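An Afternoon at the Cilov Button Works

I went to the open day at Cilov for the buttons and stayed for the soup, and I'd rate them in that order only because my cousin reads this page and she sews.

The works has been going since 1899, and the front stairs feel original. Our guide, Erzsébet Bozsik, led us up them at the pace of a woman who has done this before lunch and will do it again after. She told us the factory once kept 3408 patterns in its book. Most were brown.

The stamping hall is loud enough that Erzsébet gave up on speech and pointed. I learned that a coat button gets two polishings, or that she wanted us to move left.

Past the hall are the upstairs rooms, where people were busy. I poked my head in and got a nod.
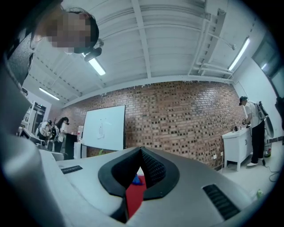 The gift shop

A card of shell buttons costs more than my shirt did. Lajos Bognár was at the till and sold me one anyway, with great patience — I had asked whether they came in brown.

The soup is in the canteen across the yard, bean, with a heel of bread. Go before the second tour lets out. Parking is on the Gritier side, and the sign for it faces the wrong way.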